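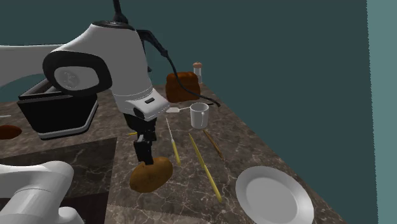

카운터 작업 셀, 그리퍼가 감자 위로 내려온 자세 (시뮬레이션 화면)

머그 파지 이상 건 점검표 및 의견
대상: Beveo 주방 작업 셀, Larnisow 제어 소프트웨어
점검 주관: Skokby 안전점검반
외부 검토: Lowri Foulkes
점검 시기: 8월, 금요일 14시 시작

경위
야간 반복 시험 200회 중 859번 로그 항목에서 파지력 초과 경보가 한 번 떴다. 작업은 멈추지 않았고, 보고서에는 "성공"으로 적혀 있었다. 공급 측은 일시적인 센서 잡음이라고 설명했다. 근거 자료를 요청했으나 받은 것은 요약본 2쪽이다. 잡음이라는 말은 원인을 찾은 다음에 써야 한다고 본다.

1. 작업 영역
1-1 작업물이 로봇 도달 범위 안에 있는가: 적합
1-2 작업물 사이 간격이 기준을 만족하는가: 부적합
의견: 머그 주변에 가늘고 긴 물건이 나란히 놓여 있다. 노란 막대와 갈색 나무 막대, 손잡이가 노란 도구까지 있는데 경로 계획이 이것들을 장애물로 등록했다는 기록을 찾지 못했다. 담당자는 "알아서 피한다"고 답했다. 적합으로 처리할 수 없다.
1-3 케이블이 작업물과 떨어져 있는가: 부적합
의견: 검은 케이블이 빵 앞을 지나 카운터 오른쪽 끝 가까이까지 내려와 있다. 시뮬레이션이니 상관없다는 의견이 있었지만, 이 배치를 그대로 실물 셀에 옮기겠다는 계획서가 이미 돌고 있다.
1-4 접시가 카운터 가장자리에서 충분히 떨어져 있는가: 보류
의견: 거리 기준값이 문서마다 다르다. 어느 쪽이 유효한지 Larnisow 측 회신 대기.

2. 파지 동작
2-1 대상 물체 인식 결과가 지시와 일치하는가: 확인 불가
의견: 지시문 로그가 빠져 있다. 감자를 잡으려 한 것인지 지나가던 중인지 화면만으로는 판단하지 않겠다.
2-2 손가락 진입 위치가 적절한가: 조건부 적합

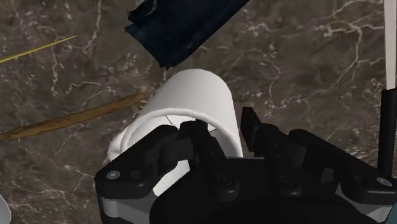 옆으로 누운 머그와 그리퍼, 컵 오른쪽 벽이 두 손가락 끝 사이에 있음

의견: 왼쪽 손가락은 머그 입구 안으로, 오른쪽 손가락은 컵 바깥으로 들어가 있다. 벽을 사이에 두고 집는 방식 자체는 작업 지침에 있다. 다만 지침은 컵이 똑바로 서 있는 경우만 다룬다. 누운 컵에 같은 힘 값을 써도 되는지 물었더니 "지금까지 문제 없었다"는 답이 왔다. 그 답을 시험 결과로 받아들일 수는 없다.
2-3 손가락과 주변 물체의 간섭 여부: 재시험
의견: 나무 막대 끝이 머그 왼쪽에 가깝다. 위쪽의 짙은 남색 물체는 천인지 포장재인지 식별되지 않는다. 물품 목록에도 이에 해당하는 항목이 없다. 목록부터 고칠 것.
2-4 칼 모양 도구가 그리퍼 동작 범위 밖에 있는가: 부적합
의견: 검은 손잡이가 그리퍼 오른쪽 바깥 링크가 있는 데까지 내려와 있다. 날 재질이나 예리도 정보 없음. 정보가 올 때까지 날붙이로 간주한다.

3. 정지 및 경보
3-1 비상정지 명령에 규정 시간 안에 반응하는가: 적합
3-2 파지력 초과 시 자동 정지하는가: 부적합
의견: 이번 건의 핵심. 경보는 울렸으나 정지 조건과 연결되어 있지 않았다. 설정 파일에서 해당 줄이 주석 처리되어 있었고, 누가 언제 바꿨는지 이력이 없다.
3-3 경보 발생 회차가 성공률에서 제외되는가: 부적합
의견: 성공률이 좋아 보이는 이유를 이 항목에서 일부 짐작할 수 있다. 경보 회차를 뺀 값으로 다시 제출 바람.

Foulkes 검토 의견
센서 잡음설에 동의하지 않는다. 잡음이라면 다른 회차에도 비슷한 흔적이 있어야 하는데 원자료를 보지 못했다. 접촉 모델의 마찰값이 의심되지만 이것도 아직은 추정이다.

조치 요구
원자료 전체 제출 (요약본 불가)
3-2 정지 조건 복구 후 200회 재시험
누운 컵에 대한 파지력 기준 신설
물품 목록 갱신, 1-3 케이블 배치 수정
실물 셀 이전은 위 항목 종결 전까지 보류

판정: 불합격. 재점검 일정은 원자료 접수 후 통보.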